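三月，星期四，夜

上午把阁楼湿度记录补完。北墙读数仍高于南墙，差值与上周一致，没有继续扩大。除湿机滤网拆下冲洗，装回后噪声略低。接水盘的浮子有卡滞，用旧牙刷清了导轨，动作恢复正常。

中午收到 Chelsea Whiteley 的回信，谈 Goodall 那台落地钟的擒纵轮。她认为齿尖磨损属正常范围，问题在叉瓦的锁面，建议先测落差再决定是否重磨。我倾向同意。钟目前每天慢 6 秒，摆幅偏小，上满弦后第一天尚可，到第五天明显下降。单看日差会误判成摆长问题，所以我把摆幅也一并记在表里，早晚各一次。

下午 Phyllis Marsden 从 Gurkthorpe 过来，带了她抄的油品对照。她的结论是旧油不宜混用，必须洗净再上新油，轴孔用剥尖的木签逐个清。她坚持每个孔至少换三根签，直到签头不再发黑。我过去只换两根，今后照她的办法做。
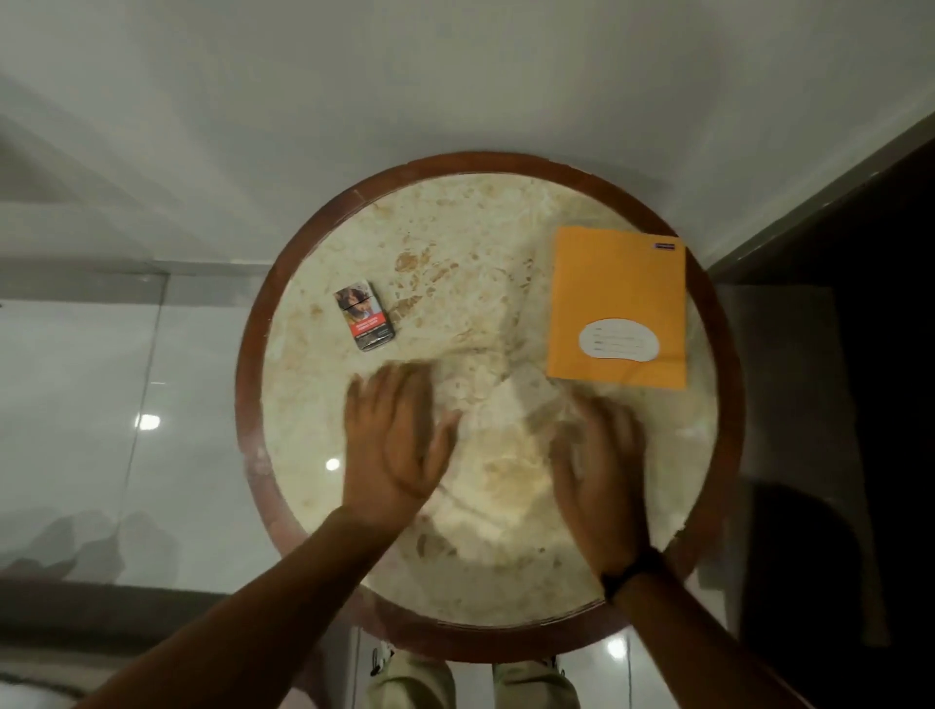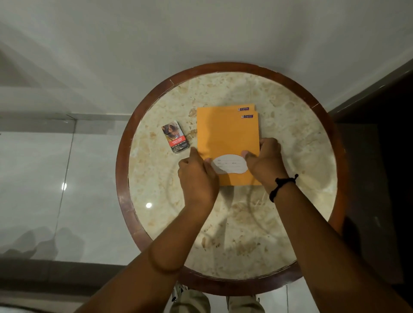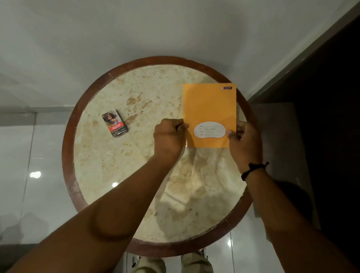

Phyllis 走后继续考虑钟的安放位置。现在的地板是架空的，人走过时钟壳有可察觉的晃动，摆锤与壳体之间会交换能量，摆幅因此不稳。Bilside 那边的做法是把钟壳背板直接固定到承重墙，中间垫硬木块，不用软垫。软垫隔不掉低频，反而让壳体多一个自由度。背板固定点取在悬挂点的高度，低了作用有限。垫块准备自己做，圆形，外圈拼接。大理石面圆桌的那圈红棕色木边可以参考，左上方看得出木段相接的细缝，弧形分段对接，比整块板锯圆省料，木纹方向也较顺。垫块尺寸小，分三段即可，胶合面先试拼，缝隙透光就重刨。

木料打算用手头剩的白蜡，含水率未测，先放在钟旁边一周，与室内平衡后再开料。胶用骨胶，日后要拆可以加热。螺钉孔预留余量，墙面不平，装时还要垫薄片找正。

晚饭后拆下摆锤称重，与旧记录相符。摆杆簧片对光检查，靠近上夹口有一道浅折痕，长度不及簧宽一半。照 Dean Mottram 的说法，有折痕的簧片会使摆动平面偏转，摆锤走出细长的椭圆。我在摆锤底下贴了一枚针，下面放一张方格纸，从正上方看，针尖确有横向偏移，量小，但方向固定。簧片需要更换。旧簧厚度用千分尺量了 6 次，取中间值记下，明天写信向 Callum Dunmore 订料，注明宽度和上下夹口间的有效长度，并请他不要预先打孔。

换簧之前，叉瓦不动。两处同时改，事后分不清是哪一处起作用。顺序定为：先固定钟壳，走一周；再换簧片，走一周；最后测落差。每一步之间不调摆轮螺母。

Stiridura 的砂纸用完了，细目的还剩两张，粗目没有，开料前要补。2000 目的留给叉瓦，别拿去磨木头。

十点一刻对时，钟慢，未拨。摆幅读数比早上低半格。北墙湿度同上午。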